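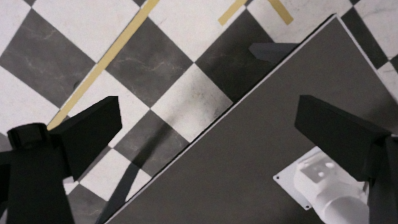 Prenport Groundwater Monitoring – Interim Progress Report
Reporting period ending August 12, 2026
Prepared by: Maysoun Mahasneh
Submitted to: Haddad Fund, Water Program

1. Status of field work

Water levels are now logged at all wells in the Plitier subbasin. The last logger was installed in May, after the access agreement for the northern parcels was signed. Readings are taken every hour and sent to the Drurnatum server once a day.

Well 206 was redrilled to a depth of 600 feet. The original casing had corroded below the screen and could not be repaired. Data from the old casing are kept in a separate table and are not used in the trend analysis. 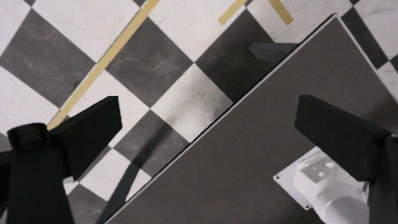
2. Water quality

Samples are tested for nitrate, chloride and specific conductance. Two wells near the canal exceeded 1000 microsiemens per centimeter and will be resampled before the next report. Lab turnaround remains slow – results for the spring round arrived three weeks past the contract date.

3. Budget

Spending is within plan except for freight, which is over by $2000. Cauã Vieira has requested a transfer from the travel line to cover the difference.

4. Next period

Pump tests at the southern wells, followed by recalibration of the flow model.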